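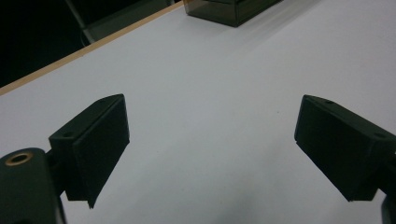 White matte table top, what do you clean yours with?

hshim_40
Posted 9 May 2022

We moved into a new place and bought a white table for the room where we do everything: homework, sewing, sorting mail, eating when the kitchen counter is full. The top is white with a smooth matte finish. No pattern, no gloss. I like it a lot, but I'm having trouble keeping it the way I want it.

If I wipe it with dish soap and water it looks fine until the evening, and then with the lamp on I can see every swipe I made. Dry paper towels leave lint. I tried a spray cleaner from the grocery store and it left a film that showed fingerprints worse than before.

What do you use, and how often? The table is from Bruvdale. The care sheet says "wipe with a damp cloth" and nothing else.

Hae-won Shim

pinehurst_dad
Two cloths. One damp, one dry. Wipe with the damp one, then go straight over it with the dry one before the water has a chance to sit. I have had a white desk for four years and this is all I do. No soap unless there is grease.

Microfiber, the flat kind for glass. The fluffy ones hold too much water.

lowcountry_lin
Agree on two cloths, disagree on no soap. Hands are greasy even when they look clean. If you only use water you are moving skin oil from one end to the other, and on matte white it goes dull gray where people rest their arms. I use one drop of dish soap in a quart of warm water. One drop. Most people use a squirt, and the squirt is what leaves the streaks.

hshim_40
I was definitely using a squirt. I'll try one drop tonight.

Does it matter which way you wipe? My husband goes in circles and I go back and forth, and we each think the other one is causing the marks.

lowcountry_lin
Long straight passes, same direction, overlapping a little. Circles show up under a lamp.

marbled_rye
I have wiped mine in circles since the day it arrived and it looks the same as it did then. I think this depends more on your light. If the light is low and to the side you will see marks no matter what you do. Move the lamp before you buy anything.

pinehurst_dad
That is fair. Our ceiling light is even across the whole desk and I don't see anything. By the window in the afternoon it's a different desk.

hshim_40
The lamp is at one end of the table, so one side is bright and the other side goes a little bluish gray. For the first week I thought the gray part was dirt and kept scrubbing it. I moved the lamp and the gray moved too.

marbled_rye
Ha. I did the same thing with a bathtub.

tableguy501
I refinish furniture for a living and want to add a warning. Please don't use melamine sponges on a matte top. I know everyone recommends them. They are a very fine abrasive. On matte they polish the spot you rub, and then you have a shiny patch that catches the light from across the room. You can't wipe that off. Customers bring me these and there is not much I can do short of refinishing the whole top.

Same goes for powder cleansers and the green side of the kitchen sponge.

gardenia_f
I have used the white sponges on my table for years with no shiny spots. Light pressure and it's fine. It's the only thing that took off permanent marker.

tableguy501
What kind of top is it? Some are tougher than others. I'm not saying it ruins every table, I'm saying you won't find out until after.

gardenia_f
No idea, it came with the apartment. It's white.

lowcountry_lin
For marker try rubbing alcohol on a cotton ball first, in a spot that doesn't show. Dab, don't scrub. Then rinse with plain water and dry.

tableguy501
Alcohol is OK on most factory finishes. Not on painted wood. If the table was painted at home, test it underneath and wait a day before you go near the top.

hshim_40
Thank you, this is useful. We do have one pen line already, a short one. I'll test underneath first.

Related question. Does anyone use a cover? I saw a clear one from Ponddale and a felt-backed one from Akisex. I don't really want to cover a table I just bought, but we have two kids with glue sticks.

pinehurst_dad
We had a clear cover for one school year. Crumbs and water got under the edge and sat there. I took it off in September and there was a faint line all the way around where it had been. It came off with soap – but it took a few tries.

marbled_rye
Skip the full cover. Get a cutting mat for the kids and put it away after. You can do glue, knives, paint, whatever on it.

gardenia_f
I like my cover. You lift it once a week and wipe under it, it takes two minutes. With kids I wouldn't go without one. A mat only helps if they stay on the mat.

marbled_rye
True, mine are teenagers.

kdub_woodshop
One more for the list. I bought a Kozłowski cleaning paste at a home show, for "all light surfaces." It worked, but it leaves wax behind, and on my matte shelf that turned into a semi-gloss. It took three rounds of warm soapy water to get back to normal. If the label mentions shine or protection, leave it on the shelf.

tableguy501
Yes. Polish is for glossy things. That should be printed on every table.

hshim_40
Update after doing it for a while. One drop of soap in warm water, flat microfiber, straight passes, then a dry cloth right behind it. The film from the spray cleaner took two washes to come off. With the lamp on I can see the grain of the finish and a few specks, and I can live with those. The pen line came off with alcohol after I tested it underneath.

We bought a cutting mat. No cover for now.

lowcountry_lin
Good. Wash the cloths without fabric softener or the streaks will come back.

gardenia_f
Wait, is that why mine streak?

lowcountry_lin
Probably. Run them through once with hot water and no softener and see.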